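Chapter 3
Stains, Seams and Sales Talk: Looking After a Wooden Worktop

What this chapter covers
Why most advice about wooden surfaces is repeated without being checked. How boards move across a seam. What a stain can and cannot tell you. A plain routine for cleaning, and when to leave a mark alone.

3.1 A tabletop with opinions attached

Few things in a house attract as much confident advice as a wooden top. Rub it with lemon. Never rub it with lemon. Oil it weekly, oil it once a year, use walnut oil, use nothing that comes out of a kitchen. When Annatjie Maluleke and I began teaching the surfaces course at Lindsay, we asked the incoming group to bring in whatever instructions they had been given at home or at work. We received 39 sheets. Many contradicted each other, and a few contradicted themselves between the first paragraph and the last.

We kept the sheets and still hand them out in February. Students are asked to mark every sentence that says what somebody did and what they saw afterward. Most pages come back with very little marked.

You should read this chapter the same way. Where we have tried something in the workshop, we say so. Where we are passing on a common belief, we say that too, and you are free to doubt it.

3.2 What the makers claim

The leaflet that comes with Perwood finishing oil promises a surface that "resists all household stains." All is a large word. Ohemaa Ansah put the claim to work on a set of offcuts with tea, beet juice, turmeric paste and a wet steel lid left overnight. The tea wiped away. The beet juice mostly did. The turmeric stayed, and the lid left a dark ring that no amount of wiping would shift. The untreated offcuts came out worse, so the oil does something. It does not do what the leaflet says.

Darnirel, a paste wax sold for the same job, makes a softer claim and comes closer to keeping it. We have no favorite. Both need to be put on again sooner than the can suggests, and both are expensive for what they are.

3.3 Reading a mark

People like to name the cause of a stain at a glance. Be slow to do this. An orange-brown patch on pale wood may be rust, tea, curry, old varnish, or a mineral streak that was in the tree. A knot can be taken for a burn. Konrad Pawlak, who restored shop counters before he taught with us, once spent most of an afternoon sanding at a "coffee spill" that ran clean through the board.

Before you treat any mark, check three things.

Does it stop at a seam? A spill will often run across two boards. Color that belongs to the wood usually ends where its board ends. This is a hint only, as a small spill can sit on one board.

Does it follow the grain? Natural streaks tend to. Rings and splashes tend not to, though a thin liquid can creep along the grain and fool you.

Does it change with a damp cloth? If color comes off on the cloth, you are dealing with something on the surface. If it does not, you have learned less than you might think.

Write down your answers before you reach for the sandpaper. If they disagree, the mark can wait. A stained board is still a sound board, and a hollow sanded into a flat top is there for good.

3.4 Before you begin

Clear as much of the top as you can and look along the boards from a low angle, first with the light behind you and then facing it. Sketch the seams. Put each stain on the sketch, and leave the column headed "Cause" blank until you have finished Exercise 3.1.
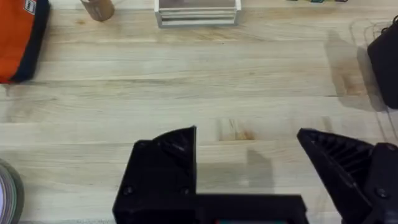

Figure 3.1 Pale butcher-block top with amber-brown staining. Cause not established.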